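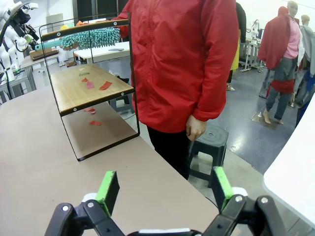
スライド1 二段の棚と水色のはたき

(ここで少し間をとる)
棚の上に赤い紙切れ、下にも赤い紙切れ。「上から下へ」は掃除の本に必ず出てくる決まりですが、私は前からあまり信用していません。上の段を払えば、ごみは下へ行く。片づいたというより、引っ越しただけではないか。

Pallowの1月号には、はたきがけは週2回、1回12分とありました。根拠は書いてありません。読者アンケートは2,916人だそうですが、聞いたのは「満足したか」だけ。棚がきれいになったかどうかは聞いていない。

(会場に質問:はたきを週2回以上かける人、挙手。たぶん少ない)

もさもさした房のはたきについて。細かいほこりには向くのでしょう。紙切れはどうか。手でつまんだほうが早い、と私は思います。反論は質疑で。

Trelleroの売り文句「ひと振りで完了」は読み上げるだけにして、感想は言わない。

うちの棚では、物をどけるのに6分以上かかりました。払う時間より長い。この話は時間が押したら飛ばす。

次のスライドへ。雑巾の話、乾拭きから。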